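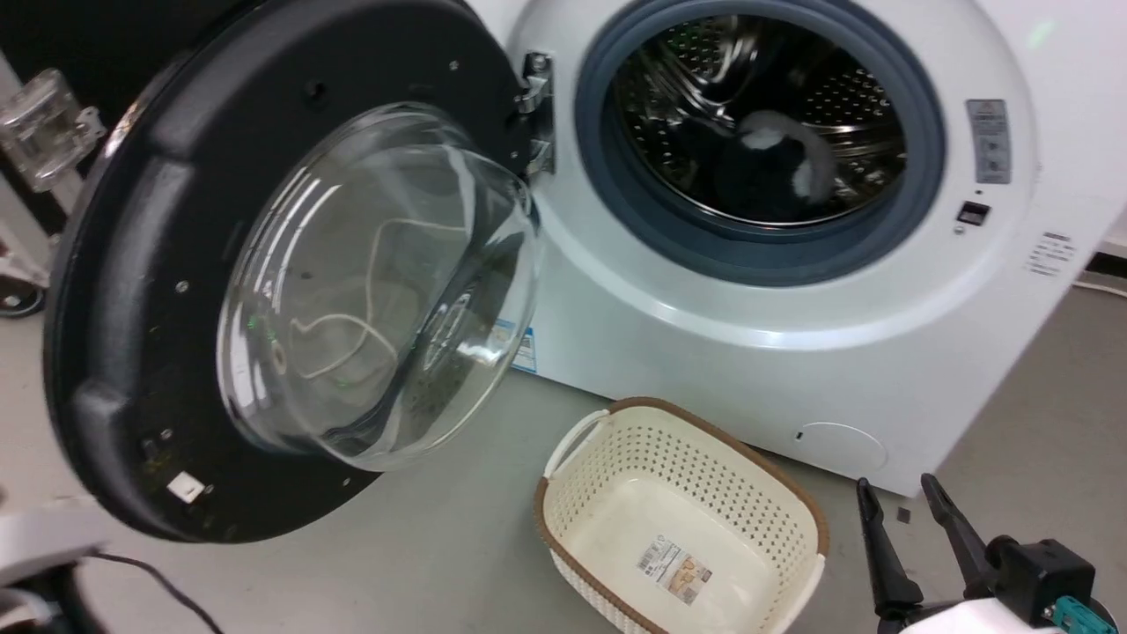 Laundry > Washers > Unloading and Cleaning a Front Loader

How to Empty and Wipe Down a Front-Load Washer

By Tülin Toprak
219 shares | 30 comments

Most of the smell people notice in a front loader comes from the door area, and a few minutes after the last load of the day takes care of it. You need a basket, two old cloths and a little white vinegar.

1. Wait for the lock to click off, then swing the door all the way open. Set the basket on the floor right under the opening so small things drop into it.

2. Pull the load out in handfuls. A tangled sheet comes out easier if you find one corner first.

3. Turn the drum slowly by hand, one full turn. Socks stick to the top of the drum and hide behind the paddles.

4. Peel back the rubber gasket and run a damp cloth around the fold. Do the bottom twice — lint, hair and coins end up there. For gray slime, use 100 ml of vinegar in the same amount of warm water, then wipe again with plain water.

5. Wipe the glass bowl on the door, front and back edges, and the rim around it. Dry both with the second cloth.

6. Check the hinge screws while you are down there. If one is loose, snug it by hand with a screwdriver and stop when it resists.

7. Leave the door ajar overnight. If you have small children or a cat, close it once the gasket is dry.

I run an empty hot cycle once a month as well. In December, with guests in the house, I do it twice.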